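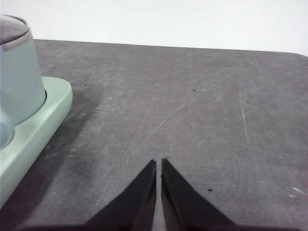
Subject: Re: Matt dark tops, grey patches that come back
List: worktops and surfaces

Replying to the question below, as I have had the same trouble with a matt top in dark grey and have tried most of the remedies people suggest.

> We fitted a Penora top in the small kitchen in June. It is
> dark grey, matt, rounded at the corners. It now has paler
> patches all over and a lot of fine streaks. Washing-up liquid
> makes them vanish, then they are back by tea time. Is the
> finish worn through, or is this something lying on it? The
> fitter says to oil it. I would like a second opinion before
> I put oil on anything.

Do not oil it yet. If the patches vanish when wet and return when dry, that alone does not tell you which fault you have. Both residue and fine scuffing do it, as water fills the surface in either case. You need to separate the two.

Method I used:

Mark off a test area with masking tape, well away from the hob. Wipe it with plain warm water and a clean cotton cloth, then dry it at once with a second cloth. Do not let it air dry. Repeat until the drying cloth comes away clean. On mine this took 2 passes near the wall and a good many more at the front.

Leave it overnight and look at it in the morning with a lamp held low at one side. Residue will have gone or thinned evenly. Scuffs will still be there, with a direction to them, and will look lighter from one side than the other.

If limescale is likely, use citric acid at 2 g to 100 ml of water, on for a minute, then rinse and dry. Check the maker's sheet first – some coatings are not rated for acid of any strength, and stone is a separate matter altogether.

In my case most of the patches were detergent film. The streaks were scuffs, and they have stayed. I was dragging small appliances forward by the base to use them and pushing them back afterwards. Lift them, and wipe underneath before they go down again. Grit under a flat base does more harm than any cloth.

On abrasives: I tried a Drekis pad, 300 grit, on an offcut. It evened out the scuffs and left the whole piece a shade lighter and slightly shiny. I would not use one on a fitted top.

If the low lamp shows scuffs only, I would leave them alone and dry the surface after each wipe. If you do get a clear result either way, please post it, along with the product code from the underside of the top. Mine is a Honholm and the finish may differ.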